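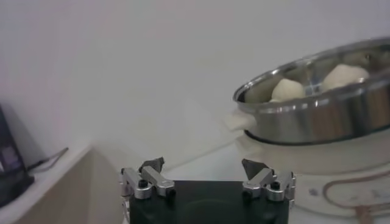

Wrist cam, gripper open, pot to the right. Two dough balls inside, pale lump on the outer wall just below the rim.

15 Jul 2021

Perception for the dough task, continued. Laurinda wants to know if the new segmentation model can go into the Haruna stack before the Cirkstead visit. My answer is still no, and the frame at the top is most of the reason.

The model returns three instances of "dough" on it. Two are fine. The third is the lump on the left of the pot, which it scores higher than the left-hand ball inside. I can't blame it much on appearance: same colour, same rounded shape, and from this low angle half the pot's interior is hidden anyway. But the planner takes the highest score that is also nearest the fingers, so it picks the lump and plans a top-down grasp with the right fingertip going through the steel wall. The collision checker refused it, replanned 5 times and gave up. Logged as "target unreachable", a message that tells you nothing about what went wrong.

Junaid's fix is a containment test: fit an ellipse to the rim, throw away any mask whose centre falls outside it. Tried it offline on the April set, 616 frames. It removed the false targets I knew about. It also threw away good dough in 193 frames, nearly all of them where the pot runs out of view on the right and the ellipse fit goes wandering. Same situation as today's frame, so I don't see how this counts as a fix. Junaid says to clamp the fit to a known pot diameter. Maybe. That means one number per pot, and we said at the start we wouldn't do that.

The rim highlight doesn't help either. Edge detector follows the bright line along the top happily enough, then loses it or jumps to a reflection on the inside wall. Bernardo thinks depth will sort this out. I have looked at depth on polished steel before and would like to see it before I believe it.

Also checked the Flarneser grasp scorer, as Matilde asked. It claims 0.9-something confidence on the lump. It gives nearly the same on the larger ball. I am no longer sure what that score measures.

Things I would trust more:
– a second view from higher up before choosing a target. Costs time per pick, Idalina won't like it
– reject any target whose mask overlaps the outer wall, without needing the full rim
– cap the planner at one replan, then ask for a new view and stop retrying the same bad goal

Started on the second one after lunch. Wall mask is rough. Not run on the arm yet.

Timeout is still 2000 ms in the Olholm config and something else in ours. Whoever changed it, please write it down here.

Laurinda – a demo with one pot and a fixed viewpoint would probably look all right. I don't think it would show anything.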